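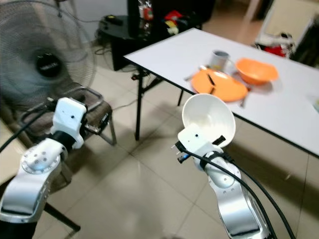

White folding table on a beige tiled floor.

Skadell Folding Table, White
Item no. 460-W
Sold by Kovside Event and Office Supply

In stock, ships from our warehouse

The Skadell is a general-purpose folding table for break rooms, church halls, classrooms and garage sales. It sets up without tools and stores flat against a wall. We have carried it since February and it has replaced the older Hakim table in our rental stock.

Details
Finish: white
Weight: 32 lb
Load limit: 600 lb, spread evenly
Use: indoor, or outdoor under cover
Warranty: 15 months, frame and top

Setting up
Lay the table face down on a clean surface. Open one pair of legs fully and slide the locking ring over the hinge, then do the other pair. Turn the table over with a second person. Check all the locks again before you put anything on it. On tile or other hard floors, fit the rubber feet packed in the small bag with the manual.

Care
Wipe with a damp cloth and mild dish soap. Do not use scouring pads or bleach. Marker comes off with rubbing alcohol if you get to it the same day. Hot pans will mark the top.

Storage
Stand folded tables on the long edge, or stack them flat on an Inix table cart. Do not lean heavy items against a folded table, as this can bend the legs.

Delivery and returns
Orders for one or two tables go by parcel carrier. Larger orders go by freight and need someone on site to sign. Unused tables can be returned in the original carton. Freight charges are not refunded.

Replacement feet and locking rings are sold separately. For quantity pricing, contact Bernice Akolgo in the sales office.

Page updated 27 September 2021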